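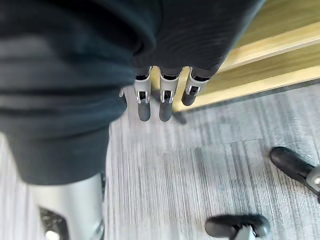

Liv Nyberg would start with the drains. Most people who ask her about damp in old houses want to hear about coatings and injections, she says, and she generally sends them outside with a torch and a bucket before she will discuss either.

She has surveyed older buildings for most of her working life, first in Westerberg and now from a small office in Clodham, where the older terraces stand on clay and the ground water is seldom far down. Her report on the houses in Skillow Lane is dated November 21, 2022 and covers 58 properties, all solid-walled, all with at least one complaint of damp at ground level.

In 54 of them the source was above ground. "Gutters, downpipes, gullies, raised paths," Nyberg says. "A path gets relaid on top of the old one, then again, and after the third time the soil is level with the floor joists. The wall is wet to that height and no higher. You can read it off the plaster."

The remaining four had what she is prepared to call rising damp, with a salt band at a steady height on internal and external walls alike. She recommended lowering the ground and replacing the gypsum plaster with lime before any other work was considered. Two of the owners went ahead. She has not been back to the others.

On meters she is brief. A pin meter measures electrical resistance and is calibrated for timber. Pushed into plaster it gives a relative figure, useful for mapping a patch and very little else. "It will read 100 on a wall full of salts," she says. "It will read 100 on foil-backed wallpaper. I have seen both figures typed into a report as a moisture content." For masonry she drills, collects the dust at several depths and weighs it before and after drying. The holes are small and are filled with lime mortar the same day.

Linnea Sjögren, who works with her on ventilation, takes the view that the drilling is sometimes skipped too readily in the other direction. A surveyor finds a broken gutter, blames it, and leaves. "The gutter may have been broken for one winter and the wall wet for twenty years," Sjögren says. "You still need the profile through the thickness. Wetter at the face means condensation or rain. Wetter in the core is something else."

Her own part of the Skillow Lane work was a set of humidity loggers, two to a house, left in place through November. One went in the main bedroom and one behind a wardrobe on an outside wall. The second position was nearly always the damper of the two, and in several houses the air there was close to saturation every night. In those rooms she asked for the wardrobe to be moved forward by the width of a hand and the trickle vents to be opened. She does not recommend dehumidifiers except while new plaster is drying.

Both are cautious about drying times. The usual rule of a month for each 25 mm of wall assumes that the water has stopped coming in, the surfaces can breathe and the room is heated. A wall under vinyl paint may take several times as long. Nyberg keeps one record from a former schoolhouse at Jurkau, a rubble wall 457 mm thick, which was still drying in its third year after the downpipe was mended. The readings fell steadily each summer and stood still each winter.

"The owner wanted to paint after six months," she says. "I said limewash or wait. He used limewash."

Asked what a buyer should look for on a first visit, Nyberg lists the height of the outside ground against the inside floor, the state of the airbricks, any cement render stopping short of the ground, and fresh paint on one wall only. She would also go in the rain if possible, and stand across the road to watch the gutters.

Sjögren adds the loft. Bathroom fans are often ducted into it and left there, and the stain appears on a bedroom ceiling some distance away. She has found the loose end of the duct lying on the insulation in new houses as well as old ones.

The Skillow Lane houses are due a second round of drilling once the lowered paths have been through a full winter. The sample points have been marked on the drawings so that the new holes can be made beside the old.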